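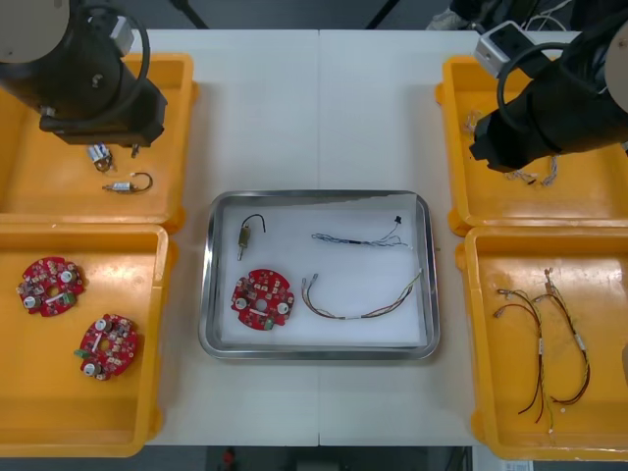
Small parts in orange bins, with a paper-lined steel tray in the middle.

Small electronics drop-off coming back to Zúñiga Street in June

If you have a drawer like mine (three dead phones, a toothbrush that hums but won't turn, a tangle of chargers for things I no longer own), I have good news! The small electronics drop-off on Zúñiga Street is opening again in June, and this time it's staying open through the end of summer.

Anyone who lived in Navura last year will remember what happened when it closed. The old counter was inside the post office annex, the annex lost its lease, and after that we all had to drive out to the Javoden transfer station, which takes me 30 minutes on a good day and has that awful left turn at the bottom of the hill. I went once. I sat in line behind a man with a trailer full of drywall so I could hand over an electric razor. My next-door neighbor told me she just started putting everything in a shoebox and hoping for the best, and I suspect plenty of us did the same.

The new counter will be at the back of Cerix, the hardware store, past the paint aisle. I stopped in to ask about it and got Ramiro Cabello, who manages the place and was in the middle of mixing somebody's porch gray. He says the store has wanted to do this for a while. "People come in for a battery, find out the gadget is dead anyway, and then ask me where to throw it," he told me. "I got tired of saying Javoden."

It's free for residents, and you can bring up to 21 items per visit, which sounds like an odd number until you hear that it's how many fit in one of the store's carry crates. Phones, remotes, cordless drills, hair dryers, small radios, game controllers, kitchen scales and electric toys are all fine. So are loose cables, and those don't count toward the limit (hooray for my charger tangle). Anything with a screen bigger than a tablet still has to go out to the transfer station, and so do microwaves, printers and anything with a compressor in it.

Please take out the loose batteries before you come if you can get at them. There will be a separate bucket for those at the register, and Cabello would like tape over the ends of the 9-volt ones. If a battery is swollen, leave the gadget at home and call the store first.
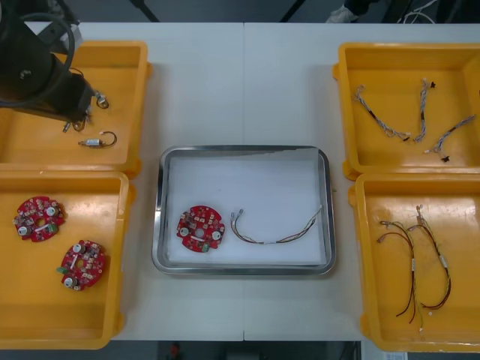 Will old phones and tablets be wiped for me at the counter?
The store won't erase anything, so sign out of your accounts and do a factory reset at home before you drop them off.

I did ask where it all goes. Things that still work will be set aside for the school supply swap in August, and the rest gets picked up every two weeks and taken apart for metal, motors and wiring. Cabello wasn't sure yet whether there will be a shelf where people can take home working items on the spot. I'm pushing for the shelf, mostly because I'd like a spare kitchen scale, but he pointed out that the back of the store is already pretty tight with the ladder display there.

Parking is the usual Zúñiga Street mess, so use the lot behind the bakery if the front is full. The back door of Cerix opens right onto it, and there's a ramp. The counter will open at 9 in the morning and stop taking things an hour before the store closes. If you have a bigger load from cleaning out a relative's house, give the store a call and they'll set up a time for you.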